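June 12, 2021 -- Pondanis bench notes, cup stacker

14 shares | 3 comments

Picked up where I left off in March, which mostly meant finding the wrist bracket (it was in the drawer with the tape, of course) and charging everything twice. The arm we've been calling Tekau still droops a little when it reaches past the middle of its travel, and I've gone back and forth on whether to blame the spring or the printed elbow. Mylene says elbow. She's usually right about plastic, so I've put a new one on the print list and will try to be patient.

The job for today was the stacking move. I wanted to go through it slowly by hand before writing any more of it into the controller -- two clear cups, one standing and one brought in at a tilt from the right, with the other palm flat on the black table. I'd been picturing the move as straight down, and my own wrist doesn't seem to want to do it that way at all. 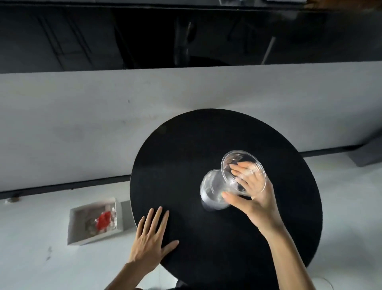 Why bring the second cup in tilted?

A tilted cup can touch the inside of the lower one on one side first and then swing upright, so the arm can be a little off and still land it. Coming straight down, both rims have to line up at once, and our elbow has too much play for that.

So the new sequence is tilt, touch, straighten, let go. I've set the wrist to 114 at the start of the tilt and left the speed at 2 until I trust it. Clear cups are also a nuisance for the cheap distance sensor, and Radek thinks a band of masking tape below the rim would help. I'd like to try it bare first, being stubborn.

To do: print elbow, shorten the gripper cable, ask Radek for his spare spring. Program 7 is the old straight-down version, please don't delete it yet!

Comments (3)

Radek Havlíček: Spring is in my coat pocket, remind me. Still voting for tape.

Mylene Lagman: Elbow!! Print it with thicker walls this time, please.

Fonach: We used frosted cups on ours and the sensor was much happier.

Recent entries
Tekau gripper pads, second attempt
Rewiring the bench supply
Notes from the Cabanatuan build day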